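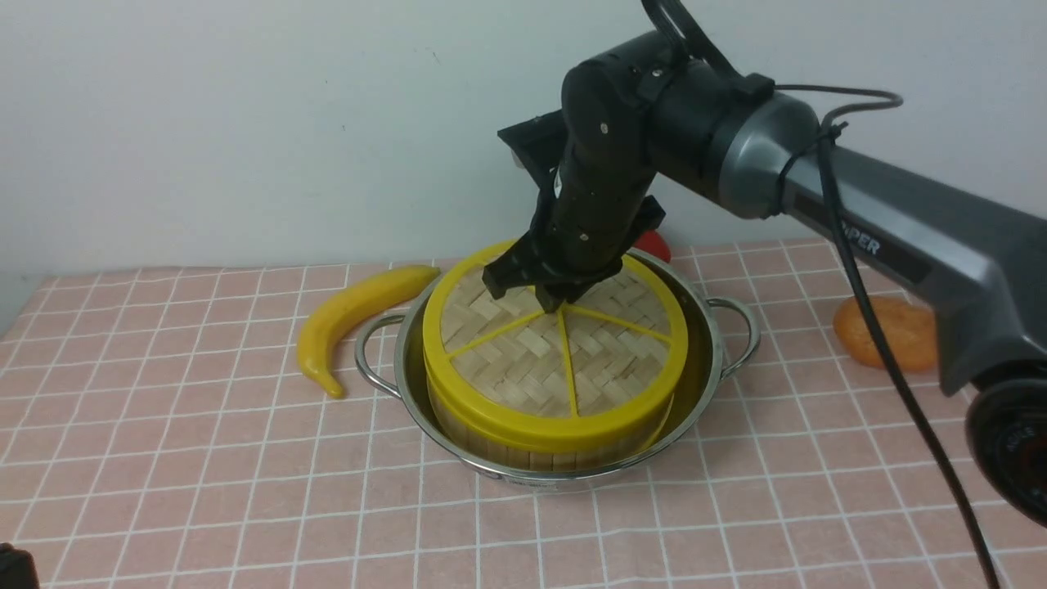

4.2 Steaming equipment and how households store it

Steaming was the cooking method that varied most between the two towns. In Asenness, the diaries mention it mainly for vegetables and reheated rice. In Macedo it covers buns, fish, custards and stuffed leaves, and several households steamed something every evening in June. The survey form asked only whether a home had "a steamer," which proved too broad a term. People answered yes for electric units, folding metal inserts, stacked aluminum pans and bamboo baskets alike. We went back to the 121 households that kept full diaries and asked them to name each piece of equipment separately.

Bamboo baskets were used in two main ways. Some cooks rested the basket on a wok, with its base above the water line. Others set it into a straight-sided pot, an arrangement of the kind seen in Figure 3, where a round bamboo basket sits inside a stainless steel pot. We coded these as "open" and "nested." The difference matters for the water records. In a nested setup the cook often has to lift the basket to check the level, and diary entries from these homes mention topping up less often, but in larger amounts. A typical first fill in the Macedo diaries was 1,000 milliliters. One cook used 3,000 in a stockpot and wrote that she had never had to add any.

Storage came up without our asking. Bamboo has to dry fully before it is put away, and kitchens in the older Macedo buildings have little open shelf space. Baskets were kept on window ledges, on top of refrigerators, and in two cases on a nail in the stairwell. Mold was the reason most often given for throwing a basket out. Scorching came second, usually after a pot had boiled dry. Households in Asenness, where the winters are drier, kept their baskets longer but used them less, so the two effects are hard to separate.

Liners were a further source of confusion. The form listed paper, cloth and leaf. Rommel Bautista, who did the Macedo interviews, added "none" and "oil only" after the first week, and the early forms were corrected by phone. Four households could not be reached and are left out of Table 5.

Fuel use is treated in Section 5, but one point belongs with the equipment. The meters supplied by Omgate record the whole burner and cannot tell a steaming session from any other boil. Valter Salgado matched the meter log to the diary by start time, allowing a gap of ten minutes either way. Sessions with no match were dropped -- mostly breakfasts, when people wrote up their diaries hours later. The earlier Claltosar survey, which mailed forms to 2,000 addresses, had no meter data at all and relied on recalled cooking times. Its averages for steaming are longer than ours. We do not know how much of that gap comes from recall and how much from the heavier use of large stacked steamers in that region.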